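Speaker notes: reading aloud to kids who are too old for it (allegedly)
Library and classroom session, 26 slides, go easy on the first 6

Hi everyone, thanks for coming back from lunch. I know the slot straight after the sandwiches is a hard one, so I've promised the organisers I'll be loud.

(Wait for the door to close. Water within reach this time.)

So I'm a school librarian, I've been one for 20 years, and I want to talk about middle-grade novels and why I keep reading them out loud to Grade 7s who could perfectly well read them on their own. I'll be leaning on one book in particular, which is Jovthorpe, by Zsolt Veres. Hands up if you've read it? Okay. Hands up if it's sitting on your bedside table and you feel guilty? Lovely, much more of you.

(Slide with the cover. Don't read out the blurb, they can read.)

Quick version for everybody else. It's the winter the mill closes in a river town called Jovthorpe. Our narrator is Tăng, who is twelve, and who has been sent to live with an aunt she's met exactly once. The aunt runs the lost property counter at the train station. There's a ferry called the Mustov that doesn't run any more, and a locked cupboard, and I'm going to stop there, as half of you are going to borrow it tonight and I refuse to be the person who wrecks the cupboard.

What I love about it, and I mean really love, is how little happens in the first three chapters. Tăng gets off a train. She's cold. She eats a boiled egg. That's chapter one! When I first handed it out for silent reading I got a pile of copies back on my desk by recess with faces to match. Boring, Miss. Nothing happens, Miss. And fair enough, they'd been given a quiet book and ten minutes and a radiator that clanks.

Then I read them the egg chapter myself. Same pages, same kids, same radiator. I slowed right down on the bit where she can't work out whether she's allowed to use the salt. One of the boys at the back said, out loud, "just ask her for the salt!" and I thought, well, there you go, he's in.

(Read the salt passage here. Page flagged in yellow. Two minutes, no more, and DON'T do the aunt's voice, it came out Scottish last time.)
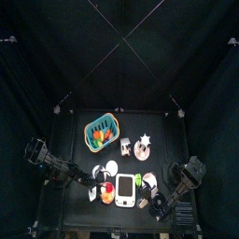 How do you pick a book that will hold a whole class when you read it aloud?

Read the first page to yourself in your ordinary voice, standing up, and listen for where you run out of breath. If the sentences let you breathe and you want to turn the page, it'll probably hold a room.

I've been caught out on this plenty. There are books I adore that I can't read aloud to save my life. Long letters in italics, three narrators who all sound the same when they're coming out of my mouth, anything where the joke is in the spelling. Plostanon was my big flop. Gorgeous fantasy novel, maps at both ends, and every second name has an apostrophe in it. I practised in the car. By chapter four I was calling the king "the king" and hoping for the best, and a very polite girl in the front row put up her hand to tell me I'd swapped the two brothers. I had, for a week. So Plostanon lives on the shelf now, where it goes out constantly, and everyone's happier.

Okay. The practical stuff, which is what you put on your request forms.

(Slide with the timetable.)

I read at 9:10, straight after roll call, before anyone has fallen out with anyone. I used to do it last thing in the afternoon and it was hopeless, half of them were watching the clock and the bus kids had their coats on. If mornings belong to math at your school, and I know they do at plenty, try right after lunch. They'll grumble and then they'll put their heads down on their arms, and let them! A kid with her head down on her arms is listening. I had a principal come in once and ask why they were all asleep. I asked one of the sleepers what was in Tăng's coat pocket and she told him, without lifting her head, that it was a ferry ticket and a button. I could have hugged her.

Let them draw as well. Plain paper, pencils, no worksheet. Please, please no worksheet. I did a worksheet for Jovthorpe the first year, with boxes for setting and character and theme in my favourite font, and it killed the thing stone dead. Now we just talk for a bit at the end, and some days they've got nothing to say and we go and line up.

(Slide with the pencil maps of the station. Let them look. Have a sip of water.)

Those are all the same station, by the way. Veres tells you where the counter is and where the stove is and that's pretty much your lot, so they've had to build the rest. Look at the one with the enormous clock. There's no clock in the book at all. I've checked. He was certain, and he went hunting through the copy at home trying to prove me wrong, so that's one kid who read it twice out of pure spite.

Now, the tough bit. The aunt's grief. Somebody always asks whether it's too sad, and I used to give a long careful answer. These days I just say that I warn families with a note before we start, I read chapter nineteen in one sitting so nobody's left dangling over lunch, and I keep tissues on the windowsill, mostly for my own use. The year I split nineteen across two mornings was a mistake. Two kids told me they'd thought about it all night, and one of them didn't mean it as a compliment.

(If running late, skip straight to the money slide.)

Money! You don't need a class set. I know the catalogues would like you to have one. Our whole fiction budget is 2,000 dollars for the year and I'd sooner spend it across a lot of different books. For Jovthorpe I bought 6 copies. One's mine and it's falling to bits, the others go out to kids who want to read ahead or catch up after being sick. They sign a scrap of paper promising not to spoil the cupboard. It has no legal force whatsoever, but they take it terribly seriously.

(Final passage: the Mustov in the fog, from "She could hear it" to the bottom of the page. Stand still for this. Then lights up.)

Right, questions. I've got the battered copy up here if anyone wants a look, and the sign-up sheet for the swap box is by the urn.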